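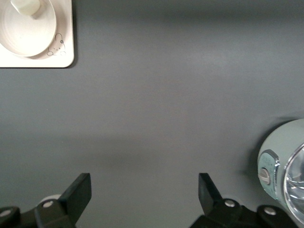

Cistus: the tea table, and how it got to be gray

Welcome to the slowest gallery on the site! I've been putting the back room at Cistus together since May, and people keep asking what's on the table, so I'm finally giving the table a page. I'm up to 27 bits and pieces for it now (yes, I know), and most of them live in the cupboard.

The top
Plain matte gray, no pattern at all. I went back and forth on this for weeks - the old cloth was striped and everything I set on it got lost. Cream and white look so much better on gray, and crumbs are easy to spot, which I'm choosing to see as a good thing.

The tray
Square, cream, rounded corners, a little raised rim. I fell for the doodle printed on it, a small character in thin gray lines with two dot eyes and a tiny mouth. My niece says it's a cat and I say it's a bear. We're not going to settle it.

The round white piece
It has rings all over it, one inside the next, and it sits on the tray most days. I love how those ridges catch the light around four in the afternoon!

Still to come
Cups from Prurkance, once I pick a color, and a shelf 30 inches wide for the wall by the door. I paid 109 dollars for the shelf, so it had better fit.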